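Skastside Family Canoe – the Drerkuren 42
By Onyeka, December

We've been hiring out canoes on the slow stretch below Skastside for 11 seasons, and this is the one I'd pick for a first family trip every time! The Drerkuren 42 is wide and steady (you can swap seats in the shallows without anyone squealing), and it still turns nicely when the river bends.

What you get
Two adult seats, a low middle bench for up to two children, and three paddles, one of them child-sized. The hull is tough enough to slide over gravel, and it carries about 200 kg with everyone aboard. Buoyancy aids come with it and we fit them at the landing, so allow a bit of time for that.

Keeping things dry
Every hire includes one Skekico dry bag. It swallows a picnic and a couple of jumpers, with room left for towels – lovely when the children have been in and out of the water all afternoon. Roll the top over three times before you clip it. Phones and car keys go in the small inner pouch.

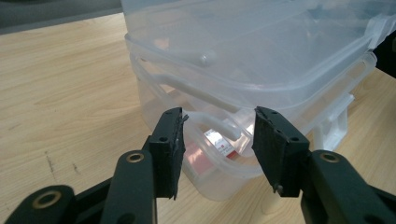
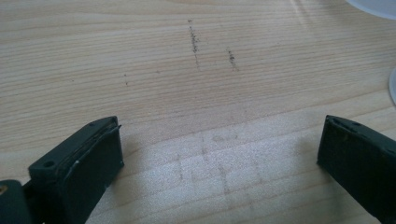

On the water
The usual trip starts at the landing and drifts down to the old mill, with two good beaches on the way. There's one little riffle after the second beach, and the 42 bobs through it beautifully. Keep left! Children from five upwards are welcome, and they tend to ask for another go.

Taking one home
We sell our canoes on at the end of each season, fully checked over and with the paddles included. The ones going this winter start at £1,000. Come and try one on the river first – mornings are calmest, and we launch from 9am.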